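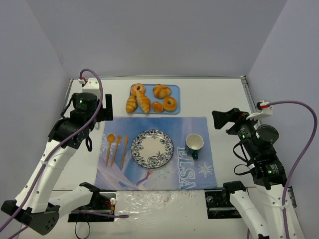 Khamphan

How do I get on the agenda for a school board meeting? Vastham district wants to drop civics as a required class and the vote is in May. The website only says "contact the office."

Numus
9 March 2019
You don't need to be on the agenda to speak. Sign the sheet by the door before the meeting starts and you get public comment, 90 seconds in our district. If you want a full item, send the board clerk a written request at least 10 days ahead. Put the policy number in it if you have it.

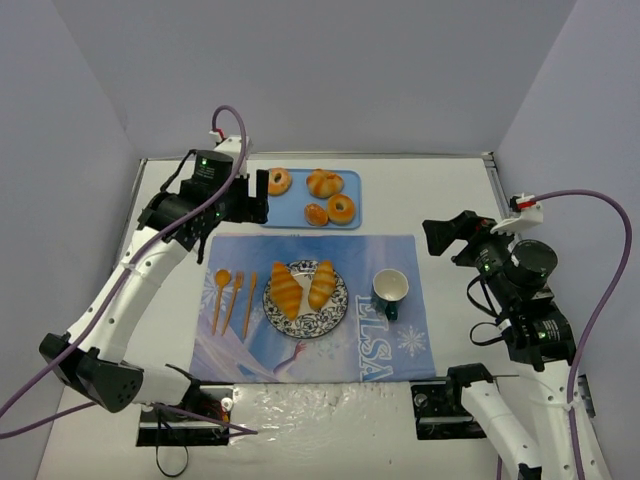
Dilunier
Email the members too. We had 168 signatures on ours and they still tabled it.

Numus
Check whether comment comes before the vote. Ours got moved to the end last year and most parents had left.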